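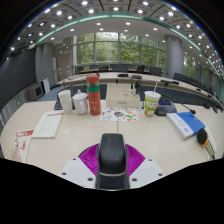
I drove over to Narnmont for the girls' basketball game against Griltavthorpe and got there just after the tip. The lot was full, so I parked by the feed store and walked. They announced the crowd at 1406, the most I have seen in that gym since they put in the new bleachers.

Griltavthorpe came in pressing, the way they always do. Narnmont turned it over on three of its first four trips and was down nine before the first timeout. The coach put in a second ball handler and the press stopped working. It was tied at the half.
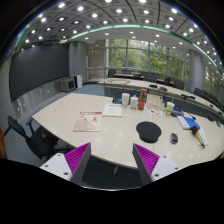 The third quarter was slow. Both teams were in foul trouble and the officials were calling everything on the block. I don't think it favored either side, but it made for a lot of standing around. Narnmont shot free throws well, which they did not do last season, and I would guess somebody has made them stay late for it.

Griltavthorpe's point guard picked up her fourth foul early in the fourth and sat for most of five minutes. When she came back they were down six and she got them within 2 on a drive and a long jumper from the corner. They had a look at the end to win it. It hit the back rim. Narnmont got the rebound and the horn went off.
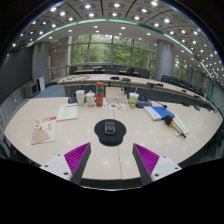 With that win Narnmont stays a game behind Kiltach in the league. They play Kiltach twice more, and the one at home should settle who gets the bye. Kiltach is bigger at every spot, so I expect Narnmont to see a lot of zone.

A note for anyone going to the tournament. It is at the Kuruc Center again this year, which holds 3062 for basketball. Each school gets 398 seats to sell ahead of time, and the rest go at the door. Last year I waited until the door and ended up behind a support post, so buy early if you can. Parking is free after five on the side streets.

I'll be at the Kiltach game and will post the score when I get home.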